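Le papier peint, le béton et moi

Tout a commencé par un rouleau de papier peint soldé, que j'ai défendu bec et ongles contre l'avis général. Brun chocolat, grosses fleurs blanches à quatre pétales, feuilles vert vif. Pankaj Maurya, qui a du goût et le fait savoir, m'a demandé si ma grand-mère était au courant. Je l'ai posé quand même, sur le fond et les deux côtés, un mercredi soir, avec une colle Wirkmont qui sèche quand elle en a envie.

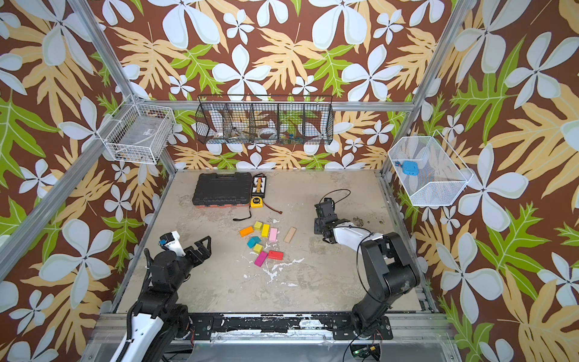
J'assume les fleurs. Pour le sol, c'est plus compliqué. Le béton gris pâle, j'aime bien en théorie, comme on aime la Finlande. Dans les faits il prend toutes les taches et n'en rend aucune, et la peinture blanche s'y plaît tellement que j'ai renoncé à la déloger. J'ai essayé la brosse, le vinaigre, puis un décapant Gorka à 11 euros dont l'odeur est restée plus longtemps que l'effet. Everaldo Magalhães prétend que ça donne du caractère. Il a de la moquette chez lui.

Reste la question du rangement - enfin, du rangement que je repousse depuis octobre. Chaque objet a sa place, en principe. Le mètre ruban jaune, celui de 3 m, devrait dormir dans un tiroir. Les cubes en mousse devraient rejoindre leur sac, et les blocs en bois leur boîte. 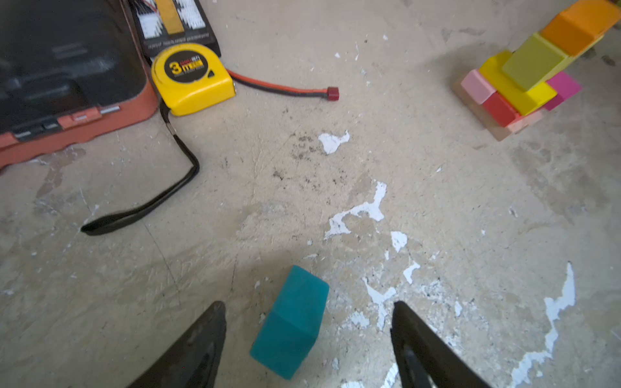
J'ai donc acheté des casiers Wakden, à monter soi-même, avec une notice qui compte à peu près 53 étapes et un seul dessin lisible. Ils sont toujours dans leur carton, dans le couloir, où ils servent de table à courrier. Pankaj propose de tout trier par couleur. Le bleu-vert d'un côté, le rose et le magenta de l'autre, et l'orange où l'on pourra. Moi je penche pour un grand bac unique, couvercle fermé, et on n'en parle plus.

On verra ça ce week-end. Ou celui d'après, il reste un demi-rouleau à fleurs et le couloir est bien blanc.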